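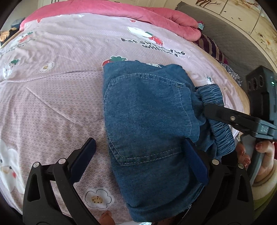

Denim, elastic waist, folded with the patch pocket up.

4. Folding on the bed

Smooth the sheet first. Big creases only, small ones dont matter.

1. Lay the piece flat, waistband to one side.
2. Fold lengthwise. Pocket stays on the outside.
3. Elastic waist: leave it gathered — do not stretch to match the width.
4. Snip stray threads. Never pull.

Note: max 8 pieces per Altik drawer. 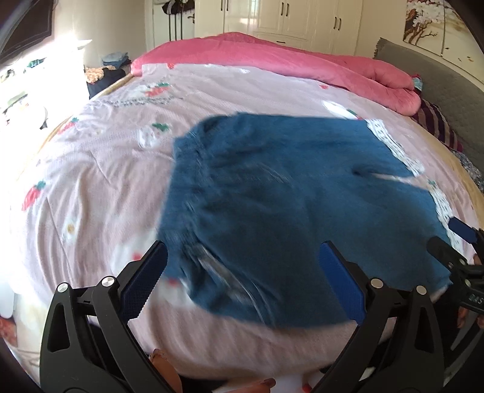

Knits go slower. Flat on the bed, fold in the sides, then bottom to top, no hanging. Check underneath before the frist fold — with the blue one there's a strip of white lacy-patterned fabric sticking out along the upper edge, and anything like that gets its own pile.

Caution: no knits under denim. Heavy stuff at the bottom.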